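3.2 Room geometry and clutter

Reverberation time in furnished rooms depends on both the volume of the room and the area of soft surfaces exposed to the sound field. Earlier work at the Mavholm site treated furniture as a single absorbing term, which gave poor results below 250 Hz. We instead assigned each object its own absorption value and recomputed the decay curve for every layout. The full set contains 1,008 layouts drawn from 23 floor plans, with ceiling height held fixed within each plan.

Narrow openings between adjoining rooms were kept in the model. Sound energy passes through such openings in both directions, and the decay curve in the smaller room often shows two slopes. Where this occurred, the early slope was fitted separately, following the Bruststead procedure.

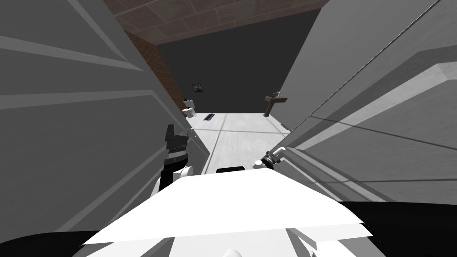 Figure 2. Rendered view past white plated surfaces toward a narrow gap, with a room beyond.

3.3 Source and receiver placement

The source was placed at 11 positions in each layout. Positions closer than one meter to a wall were dropped and redrawn. Receiver height was the same in all runs. Decay curves were averaged over source positions before fitting, and layouts with a fitting error of more than 2 dB were excluded from the regression in Section 4. Wall absorption values were taken from the Yeon tables without adjustment.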